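The Water at Skaren

The ferry from Clistus stopped running in the winter, so she took the bus around the bay. It was the long way. The driver had the heat up and a radio going under his seat, and by the time they reached the causeway she had taken off her coat and her sweater and was sitting with both of them in her lap.

She had the key in an envelope. The lawyer had mailed it with a form letter and a map, as if she might not know how to find the house. She had lived in it until she was 20.

Skaren had one street and a turnaround at the end where the bus let people off. She was the last passenger. The driver asked if she wanted the four o'clock or the six o'clock back, and she said she didn't know yet. He said the six o'clock didn't always come.

The Dimitriou bakery was still open. She went in and bought a loaf of bread and a coffee. The girl at the counter was too young to know her. On the wall was the same calendar from the feed company, or one just like it, with the tides penciled in under each date.

"You here about the house?" the girl said.

"How did you know?"

"It's January. You came in on the bus."

She walked up with the bread under her arm. The gate was stuck and she had to lift it. Inside, the house was cleaner than she had expected. Her aunt had folded the dish towels and turned the chairs up on the table, the way she used to do when she mopped. The clock had stopped at ten past seven. She turned one chair down and sat in it.

The notebooks were in the hall closet, where they had always been. Her aunt had written down the color of the bay every morning. She had started as a young woman, when she worked for the weather office at Illero and they wanted the wind and the pressure and the height of the tide. The office closed and she kept on. She dropped the wind first, and then the pressure. In the end there was only the time and the color.

There were more than 389 pages in the first box alone, and she didn't open the second. She read with her coat back on. Gray. Gray, green near the rocks. Brown after rain. Slate. Slate. Couldn't see it. White. Slate, a little blue. On the morning of her own mother's funeral her aunt had written: 7:10, pewter. On the morning she herself had left for the city, with one suitcase and an argument still going on in the kitchen, the entry said: 7:10, blue, clear to the bottom.

She remembered that morning as raining. She was almost sure of it. She could remember the wet handle of the suitcase, and her aunt standing on the step with the door open behind her, letting the heat out, which she never did. She read the line again and checked the date at the top of the page. Then she turned to the day before and the day after. Gray, and gray.

She ate some of the bread. It was getting hard to see, and when she tried the lamp there was no power. She put the notebooks back in the closet except for the one, and set that on the table.

It was 158 steps from the back door down to the water. Her aunt used to say so to every guest, usually when they were halfway back up and out of breath. She went down holding the rail. The lower part was rotten and she kept to the wall side.

There wasn't much wind. The bay came in over the stones and went out again, and she stood and tried to decide what she would call it. Gray would do, but her aunt would have said gray was lazy. There was some blue in it farther out. Closer to the shore it had a green cast, or she thought it did, and when she looked away and back she wasn't sure. She stayed until her feet hurt.

The four o'clock had gone by then. From the beach she could see the turnaround, and there was no one at it.

Back in the kitchen she felt around in the drawer and found a candle and a pencil. The last entry in the last notebook was 2 lines long, the only one like that she had seen. It said: 7:10, slate. Ask her what she sees.

She sharpened the pencil with the bread knife. She skipped one line, wrote down the time, as near as she could guess it, and then sat for a while with her hand on the page. She wrote slate, and crossed it out, and wrote it again. After that she added, a little blue.

The six o'clock came at twenty to seven. She heard it from the kitchen, turning around at the end of the street, and she listened to it go back down toward the causeway. Then she took the rest of the chairs off the table.
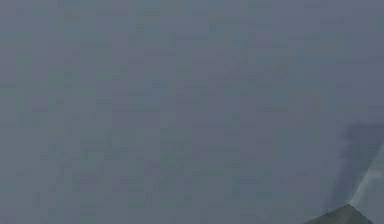
Slate, a little blue.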